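티켓 583 / 식기류 / 사과무늬 그릇 안쪽의 회색 줄과 갈색 테두리 문제
작성: 주방용품 문의 담당
3월, 오전 접수
상태: 처리 완료 (관찰 계속)

접수 내용

안녕하세요. 한국어가 제 모국어가 아니라서 표현이 조금 어색할 수 있습니다. 이해가 안 되는 부분이 있으면 다시 물어봐 주십시오.

저희는 Joscombe 공동주택의 1층 공용 주방을 사용하고 있습니다. 작년에 Verness에서 사과무늬 그릇을 13개 구입했습니다. 둥근 흰색 도자기 그릇이고, 안쪽에 빨간 사과와 작은 꽃이 그려져 있습니다. 테두리는 얇은 진한 갈색입니다. 처음 몇 달은 문제가 없었습니다. 그런데 올해 들어서 몇 개의 그릇 안쪽에 회색의 가는 줄이 보이기 시작했습니다. 수세미로 문질러도 없어지지 않습니다. 손톱으로 만지면 걸리는 느낌은 없습니다.

그리고 다른 문제가 하나 더 있습니다. 그릇 하나는 갈색 테두리의 한 곳이 거칠게 느껴집니다. 깨진 것인지, 유약이 원래 그런 것인지 저는 판단할 수 없습니다.

질문은 다음과 같습니다. 회색 줄은 금이 간 것입니까? 이 그릇을 계속 음식에 사용해도 됩니까? 그림이 벗겨지지 않게 닦는 방법이 있습니까?

첫 번째 답변 (Verness 문의 창구)

문의해 주셔서 감사합니다. 손톱에 걸리지 않는 회색 줄은 금속 자국인 경우가 많습니다. 숟가락이나 포크가 유약 표면을 긁을 때 유약이 파이는 것이 아니고, 금속이 조금 묻어서 남습니다. 연필로 종이에 줄을 긋는 것과 비슷합니다. 금이 간 경우와 구별하기 위해서 다음 확인을 부탁드립니다.

1. 그릇을 완전히 말린 다음에 밝은 창가에서 안쪽을 보십시오. 그릇을 세워서 기울이면 빛이 비스듬히 닿아서 줄이 더 잘 보입니다.
2. 같은 위치의 바깥쪽에도 줄이 있는지 보십시오. 안과 밖에 같은 모양의 줄이 있으면 금일 가능성이 높습니다.
3. 손가락 관절로 테두리를 가볍게 두드려 보십시오. 맑은 소리가 나면 보통 괜찮습니다. 둔하고 짧은 소리가 나면 사용을 중지해 주십시오.
4. 테두리가 거친 그릇은 다른 그릇과 따로 보관해 주십시오. 그 부분으로 물을 마시거나 국물을 드시지 마십시오.

사용하시는 세제와 보관 방법도 알려 주시면 도움이 됩니다.

기록 1 (접수자, 같은 날 오후 4시쯤)

알려 주신 순서대로 확인했습니다. 그릇을 전부 꺼내서 하나씩 세워 보았습니다. 평평하게 놓고 볼 때보다 확실히 잘 보였습니다. 그림이 많은 그릇이라서 처음에는 줄과 잎의 가는 선을 혼동했습니다. 초록색 잎은 규칙적으로 모여 있고, 회색 줄은 방향이 제각각이기 때문에 조금 익숙해지면 구별할 수 있습니다.

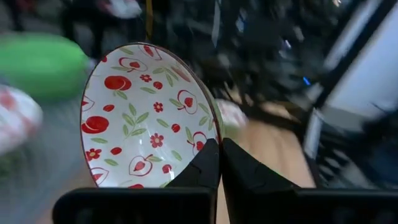 줄이 있는 그릇은 전부 바닥 쪽에 줄이 모여 있었습니다. 바깥쪽에는 같은 줄이 없었습니다. 두드리는 소리는 하나만 빼고 맑았습니다. 소리가 둔한 것은 바로 테두리가 거친 그 그릇이었습니다. 이 그릇은 종이에 싸서 선반 맨 위에 따로 두었고, "사용하지 마세요"라고 적어 두었습니다.

세제는 보통의 액체 주방세제입니다. 식기세척기는 없습니다. 숟가락은 Broston의 스테인리스 제품을 사용합니다. 그릇은 찬장에 겹쳐서 쌓고, 사이에는 아무것도 넣지 않습니다. 찬장이 좁아서 다른 방법이 없다고 생각했습니다.

두 번째 답변 (Verness 문의 창구)

자세한 확인 감사합니다. 말씀하신 내용으로 보면 바닥의 회색 줄은 금속 자국으로 보입니다. 다음과 같이 해 보시기 바랍니다.

따뜻한 물에 그릇을 적시고, 베이킹소다에 물을 조금 섞어서 되직하게 만드십시오. 부드러운 천에 묻혀서 줄이 있는 곳만 작은 원을 그리듯이 문지르십시오. 힘을 많이 주지 마십시오. 한 번에 안 되면 헹구고 다시 하십시오. 연마제가 들어 있는 가루 세제, 철수세미, 멜라민 스펀지는 그림과 유약의 광택을 상하게 할 수 있으니 피해 주십시오. 염소계 표백제는 금속 자국에 효과가 없습니다.

소리가 둔한 그릇은 음식에 사용하지 마십시오. 눈에 보이지 않는 금이 있을 수 있고, 뜨거운 국을 담을 때 갈라질 위험이 있습니다. 이 그릇 한 개에 대해서는 교환 신청이 가능합니다. 주문 내역이 있으면 첨부해 주십시오.

기록 2 (접수자, 이틀 후)

먼저 그릇 하나만 시험했습니다. 베이킹소다를 처음에는 너무 묽게 만들어서 흘러내렸습니다. 물을 줄이고 다시 하니까 잘 되었습니다. 짧은 줄은 금방 없어졌습니다. 긴 줄은 두 번 반복한 후에 거의 안 보이게 되었습니다. 빨간 그림의 색은 변하지 않았습니다. 문지른 천에는 회색이 묻어 나왔습니다. 그래서 금속이라는 설명이 맞다고 생각합니다.

그 다음에 나머지 그릇도 같은 방법으로 닦았습니다. 줄이 한 개 남은 그릇이 있는데, 이것은 손톱으로 만지면 아주 약하게 걸립니다. 아마 진짜 긁힌 자국 같습니다. 소리는 맑습니다. 이 그릇은 과일이나 마른 과자를 담는 데에만 쓰기로 했습니다. 이 판단이 괜찮은지 알려 주십시오.

보관 방법도 바꾸었습니다. Kinyua 생활용품점에서 얇은 펠트 깔개를 사서 그릇 사이에 한 장씩 넣었습니다. 깔개 때문에 높이가 늘어나서 한 줄로 쌓으면 찬장 문이 안 닫힙니다. 그래서 두 줄로 나누고, 컵을 한 칸 위로 옮겼습니다. 컵을 꺼낼 때 조금 불편해졌지만 그릇을 꺼낼 때 나던 긁는 소리는 없어졌습니다.

주문 내역을 첨부합니다. 주문번호 끝자리는 163입니다.

세 번째 답변 (Verness 문의 창구)

약하게 걸리는 그릇은 과일이나 마른 음식용으로 쓰셔도 됩니다. 다만 줄이 길어지거나 갈색으로 물들면 사용을 중지해 주십시오. 색이 물드는 것은 유약 아래까지 수분이 들어간다는 뜻일 수 있습니다.

주문 내역 확인했습니다. 테두리가 거친 그릇은 같은 무늬로 교환해 드립니다. 기존 그릇은 돌려보내지 않으셔도 됩니다. 버리실 때는 신문지로 여러 겹 싸고, 지역의 배출 방법을 따라 주십시오. 도자기는 유리병과 함께 재활용할 수 없습니다.

기록 3 (접수자)

교환 그릇을 받았습니다. 포장 상태는 좋았고, 두드려 보니 맑은 소리가 났습니다. 기존 그릇과 나란히 놓고 비교하면 새 것의 갈색 테두리가 아주 조금 더 진합니다. 사용에는 문제가 없습니다. 테두리가 거칠던 그릇은 안내대로 싸서 배출했습니다.

공용 주방의 안내판에 다음 내용을 붙였습니다. 다른 분들에게도 필요할 것 같아서 여기에 남깁니다.

- 사과무늬 그릇 안에서 금속 숟가락으로 세게 긁지 마십시오. 달걀을 풀 때는 나무젓가락을 사용해 주십시오.
- 냉장고에서 꺼낸 그릇에 바로 끓는 물을 붓지 마십시오.
- 철수세미는 냄비에만 사용합니다.
- 쌓을 때 펠트 깔개를 꼭 넣어 주십시오. 젖은 깔개는 넣지 말고 먼저 말려 주십시오.

한 가지 더 질문이 있습니다. 펠트 깔개는 세탁기로 빨아도 됩니까? Kinyua의 포장에는 설명이 없었습니다.

네 번째 답변 (Verness 문의 창구)

저희 제품이 아니어서 정확한 답은 드리기 어렵습니다. 일반적으로 펠트는 세탁기에서 줄어들 수 있으므로 미지근한 물에 손으로 눌러 빨고 평평하게 말리시는 것이 안전합니다. 구입하신 매장에도 확인해 주십시오. 본 티켓은 완료로 변경합니다. 같은 증상이 다시 생기면 이 티켓에 이어서 적어 주시면 됩니다.

기록 4 (접수자)

감사합니다. 깔개는 손으로 빨았고 크기는 그대로입니다. 말리는 데 하루가 걸렸습니다. 과일용 그릇의 줄은 아직 변화가 없습니다. 다음 달에 한 번 더 보고 여기에 적겠습니다.

문의: Verness 고객지원 창구 | © Verness | 맨 위로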